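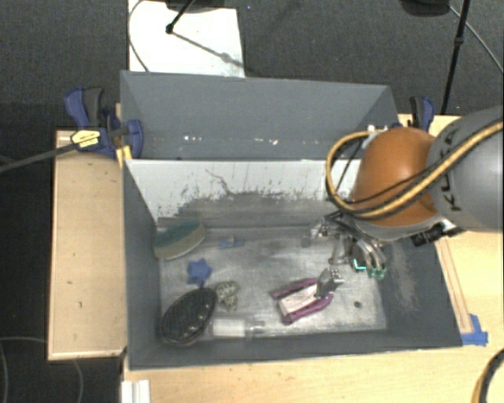 図1:試行中の作業ビン(固定カメラ)。前側区画に対象物、右からハンド付きアーム。

Gemoston-Bin 停止事象データセット

概要
Gemoston-Binは、ビン内の物体を多指ハンドで把持する試行の記録です。収録数は3799試行。もとは把持成功率の評価用に集めたものですが、収集中にアームの保護停止が繰り返し起きたため、停止の前後を切り出せる形に整理し直しました。把持そのものの学習にも使えますが、この版の主な用途は接触異常の検出と停止原因の分析です。

収集環境
場所:Prendwood 実験室
アーム:KUKA製、多指ハンドを装着
ビン:灰色の上面開放型。仕切り板で前後に二分
固定:バークランプでビンの縁を作業台側に保持
対象物:ブラシまたはスポンジ、横倒しの透明ボトル、紫の持ち手の付いた工具、青い星形の物体など、形と表面の異なる日用品・小物
制御ソフトウェア:Skikerham(内製)

何が起きたか
全試行のうち21件で保護停止が発生しました。いずれもハンドが前側区画へ下降する途中、または把持後に引き上げる途中です。人への接触はありません。停止は次の2種類に分かれます。

種別A:仕切り板への接触
把持候補が仕切り板に近いとき、指の外側が板に当たり、そのまま横方向に押し付けて外力しきい値を超えたもの。計画側の衝突モデルでは、仕切り板が実物より低く登録されていました。仕切り板の下部には広い帯状の擦れ跡があり、右側の壁にも細かい擦り傷がありますが、個々の傷がどの試行で付いたかは特定できていません。

種別B:ビンの位置ずれ
クランプの締め付けが緩み、ビンが作業台上で動いたもの。画像から求めた物体位置と、収集開始時に登録したビン座標とが合わなくなり、指先が床面に強く当たりました。ずれは1回の試行では小さく、複数の試行にわたって積み重なるため、発見が遅れました。

対処
衝突モデルの仕切り板を実測値に合わせ、余裕を加えました。
収集セッションの開始時と中断後に、クランプの締め付けとビン座標を確認する手順を追加しました。
下降中の外力しきい値を引き下げました。誤停止は増えますが、指の損傷を避けるほうを優先しています。
停止後の自動復帰を無効にしました。再開には操作者の確認操作が必要です。

ファイル構成
trials/ 試行ごとの画像と関節角、外力推定値
events/ 停止事象の切り出し区間と種別
calib/ ビン座標とカメラ外部パラメータ
CHANGES.txt 変更履歴

主な項目
trial_id 試行番号
stop_flag 保護停止の有無
stop_type AまたはB。停止がない場合は空欄
bin_offset 登録座標からのビンのずれ(ミリ)
model_rev 衝突モデルの版。修正前は1、修正後は2

既知の問題
bin_offsetは後から画像を使って推定した値です。アームがビンの縁を隠している区間では精度が落ちます。
外力推定値には、ホースやケーブルの張力の影響が残っています。手首を大きく回す動作では値が偏るので、しきい値の比較にそのまま使わないでください。
model_revが1の試行と2の試行では、動作の軌道が異なります。両者を混ぜて学習する場合は、この項目を入力に含めるか、分割して扱ってください。
9月の収集分の一部で、停止直後の画像が欠けています。該当する試行の一覧はCHANGES.txtにあります。
停止事象の件数が少ないため、種別ごとの発生率を他の設備にあてはめることはできません。

安全上の注意
このデータの軌道を実機で再生しないでください。種別A、種別Bの試行には、壁や床面への接触を含む指令がそのまま残っています。再現が必要な場合は、まずシミュレータ上で干渉を確認し、実機では低速モードを使い、非常停止に手が届く位置に操作者を置いてください。

利用条件
研究目的に限ります。再配布する場合は、このREADMEとevents/を必ず同梱してください。改変した場合はその旨を明記してください。

問い合わせ
Bozkurt データ管理窓口まで、trial_idとmodel_revを添えて連絡してください。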